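第三章　首次佩戴与角度设定

整理：Brendura 用户支持组　　三月修订

恭喜您走到这一步！肩部术后的头几周，外展支具会是您最常打交道的东西。Workulon 肩外展支具的调节范围很宽，第一次上手难免觉得绑带多，可一旦理顺了，每天穿脱会顺手得多。本章讲首次佩戴、角度设定和夜间使用，清洁与保养请翻到第五章。

开始之前

请先确认手术医生或康复治疗师给您的外展角度和旋转角度，写在出院单上的以出院单为准。没有拿到具体数值时，请不要自行设定，先打电话问清楚。肩袖修补、关节脱位复位、肱骨近端骨折，三种情况要求的位置差别很大，别人的设定不能照搬。

配件清点：腰侧支撑垫、前臂托、肩带、腰带、握球、角度锁扣 2 枚。腰带标准长度为 101 厘米，腰围较大者可向经销商索取加长段。

3.1　设定角度

1. 将支撑垫平放在桌上，刻度盘朝向自己。
2. 按住锁扣两侧，转到医嘱角度，松手后听到“咔”的一声再试着轻推，刻度不动即为锁住。
3. 第二枚锁扣控制前臂内外旋，操作相同。
4. 用铅笔在附带的记录卡上记下两个角度，复诊时带上。

注意：角度一定在穿戴之前调好。手臂已经放进托里再拧锁扣，修补过的肌腱可能突然受力。

3.2　穿戴

1. 坐在没有扶手的椅子上，身体略微前倾，让患侧手臂自然垂下。穿一件薄棉衣打底，腋下会舒服很多！
2. 请家人把支撑垫贴到患侧腰部，上缘在腋窝下方约两指处，不要顶住腋窝。
3. 扣好腰带，以能平着塞进一只手掌为宜。
4. 用健侧手托住患侧肘部，慢慢放进前臂托，肘尖要抵到托底。
5. 合上前臂的两条魔术贴，先肘部，后手腕。
6. 肩带从健侧肩膀绕过，扣到前臂托前端，再收紧到两肩大致等高。

很多使用者第一天会把肩带收得太紧，结果脖子先酸了。支具的重量主要应该落在腰上，肩带只是帮忙扶一把。整套支具含支撑垫重 320 克，腰带位置对了，走动时几乎不会往下坠，这一点我们自己试戴时也很惊喜。 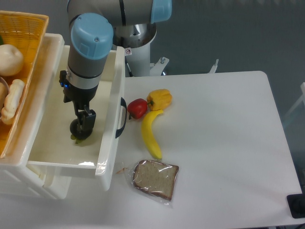
穿好以后站起来走几步，再对着镜子看一遍：前臂应与地面接近平行，手腕略高于肘部，手指颜色与另一只手相同。如果支撑垫跑到了肚子前面，多半是腰带松了，坐下重新扣一次，不要站着硬拽。

3.3　握球与手腕活动

医生同意后，可以每隔一两个小时捏握球十来下，同时慢慢屈伸手腕。动作很小，对消肿却很有帮助，边看电视边做正好！肩部本身的钟摆练习和被动抬举，须由治疗师带着开始，不在本手册范围内。

3.4　夜间使用

1. 床头垫高，或在躺椅上半卧。
2. 在上臂后方垫一个小枕头，使肘部不低于胸前。
3. 腰带可放松一格，前臂托的魔术贴保持不变。

夜里翻身醒来时，先摸一下肘尖还在不在托底。滑出来了就用健侧手托回去，别用患侧的力气去够。

警告：出现以下任何一种情况，请联系手术团队：手指持续发麻或发凉，放松绑带后仍不缓解；伤口渗液增多；体温升高；肩部突然剧痛或外形改变。出现胸痛或呼吸困难，请直接拨打急救电话。

3.5　常见小问题

魔术贴粘不牢：多半是沾了棉絮，用旧牙刷顺着一个方向刷掉。

锁扣发涩：用干布擦净，不要上油。仍然转不动的，请连同记录卡寄回 Unberg 服务点检查。

腋下发红：换一件干爽的打底衣，检查支撑垫上缘是否过高。皮肤破损时先问医生再继续佩戴。

配件补购时请报货号 2098，左右侧通用。与 Fülöp 系列的前臂托外观相近，但卡口不同，不能混装。

联系我们：Brendura 用户支持组　|　© Brendura 版权所有　|　返回顶部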